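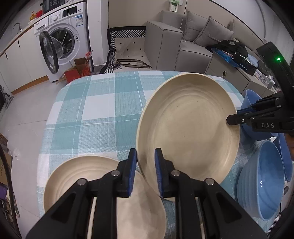

I've been rude about robot open days for years, mostly from the comfort of my own sofa, so when Starden threw open its doors for the afternoon I thought I'd better go to one before moaning again. I'm glad I did! I went in expecting a stage and a big countdown and some music, and what I got was crockery. A cream plate held up on its edge by its rim, between two ridged blue pads, with a second black gripper coming in from the right to touch the other side. A checked tablecloth, blue bowls, a washing machine with its door open behind. It could have been my kitchen on a bad morning, and I stood and watched for far longer than I've ever watched anybody do anything with a plate.

My opinion, for what it's worth (the ticket was free, so perhaps not much), is that every robot demonstration should be this dull. I mean that as praise. The first one I ever went to, at Rutetti, had a robot that waved. It waved at children, it waved at the mayor, and it had a very nice wave, and I came home knowing nothing at all about what it was for. You can't judge a wave. But everyone has picked up a plate, and everyone has dropped one, so a whole room full of people who couldn't tell a motor from a mousetrap suddenly had views. The woman next to me thought the grip was too near the edge. A man behind us said he'd have gone for the bowls first. Proper heckling, and all of it sensible.

I do have grumbles. The leaflet promised "help at home within reach", and I'd like somebody to tell me whose reach. I live in Skernen, in a flat with a kitchen you have to back out of, and whatever ends up doing my washing-up will have to get past the ironing board. There was also a slide about training that went by much too quickly, with 358 of something on it and 125 of something else, and when I asked what they were I was told it was a long story. Well, I'd come on two buses. I had time for a long story.

And I'm still not sure I want the thing. I quite like washing up, it's when I listen to the radio. My mother, on the other hand, has hands that hurt from December right through to spring, and she'd have a pair of blue-padded grippers in tomorrow if they could be trusted with the good dinner service. That's who ought to be invited next time, people with sore hands and strong opinions about crockery, with chairs for them to sit on and about 50 minutes left over for questions. I'd happily give up the leaflet to pay for the tea.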